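## 4. What couples do with a shared room

I'll admit that when I started this project I thought I'd be writing a paper about arguments. The letters in the Pandinholm collection are full of them, and the two earlier drafts of this section were basically a long list of who slammed what and why. Then I went back through the answers to the open question ("Tell us about an ordinary evening together") and found I'd been skipping the best stuff. People wrote pages! They wrote about soup, about whose turn it was to pick the movie, about sitting in the same room doing two different things and being perfectly happy about it.

So this section is about that last one. I call it side-by-side time, and I mean any stretch of an evening where both partners are in one room, awake, and busy with separate things. One reads and the other plays a game. One folds shirts and the other is on the phone with a sister. In the Hestov group, 54 couples kept an evening diary for me, and side-by-side time shows up in nearly every one of them, often without the couple seeming to notice they'd mentioned it.

I had a guess going in, and it was wrong. I figured that couples who had been together longest would have the most of it, the way old friends can sit in a car without talking. The diaries from Wudard went the other way. The newer couples there reported long, lazy evenings of it, and several of them described it as the moment they knew things were serious (one person wrote that she looked up from her crossword and realized she'd forgotten to be charming for two hours). The longer-married couples had less of it, mostly on account of children, shift work, and a second television.

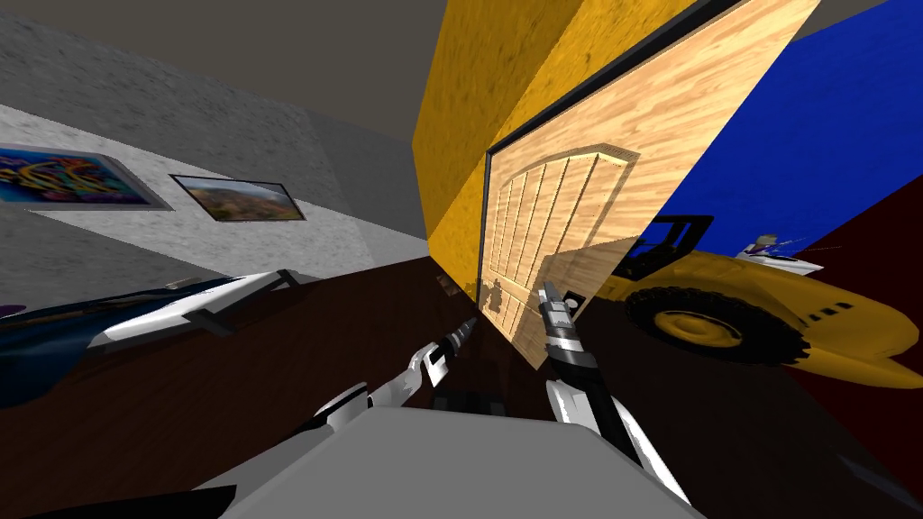
Quan, reading a draft of this section, objected that I was making it sound too cozy, and that two people in one room can be every bit as lonely as two people in two rooms. Fair point, and I went back to the diaries with it in mind. There are entries where the quiet is clearly the bad kind. You can usually tell from what comes next: in the good kind somebody interrupts. They read a line out loud, or ask what that noise was, or offer half of an orange. In the bad kind the entry just says "went to bed."

I ended up coding for those little interruptions, and I wish I'd thought of it sooner. I counted a remark as an interruption if it had nothing to do with a chore or a plan and the other person answered it in any way at all, including a grunt. (I fought hard for the grunt.) Couples who reported at least one of these per evening also tended to describe themselves as close on the closing form, and this held for both towns. Please don't read that as cause and effect. Happy people may simply be chattier, and I can't pull those two apart with a diary.

There's also the matter of doors, which I hadn't planned to write about. A fair number of people brought them up on their own. An open door between two rooms seemed to count as being together for some couples and not for others, and a few pairs disagreed with each other about it in their separate diaries. One husband logged an entire evening as "together, door open." His wife logged the same evening as "alone, could hear him sneeze." I kept both versions and scored the evening as split, following the rule in Section 3.

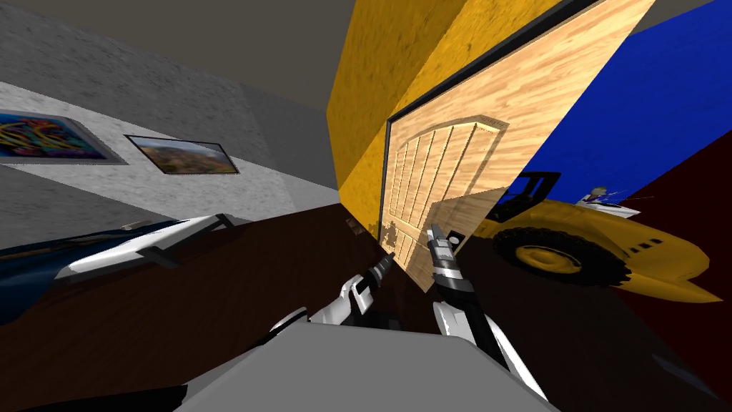
**Figure 1.** Computer-rendered view with a light-wood door and a yellow wall.

A few limits before I move on. The diaries were short, and people write differently when they know a stranger is going to read them. A couple in the middle of a rough patch is also less likely to sign up in the first place, so I'm surely missing a lot of the bad quiet Quan was worried about. And the form asked only about evenings, which left out everyone whose time together happens at breakfast. I heard about that from the night-shift couples, in the margins, in capital letters.

Section 5 takes up the same diaries again and looks at how couples talk about missing each other when one of them is away, including the pair who left the reading lamp on at the empty chair.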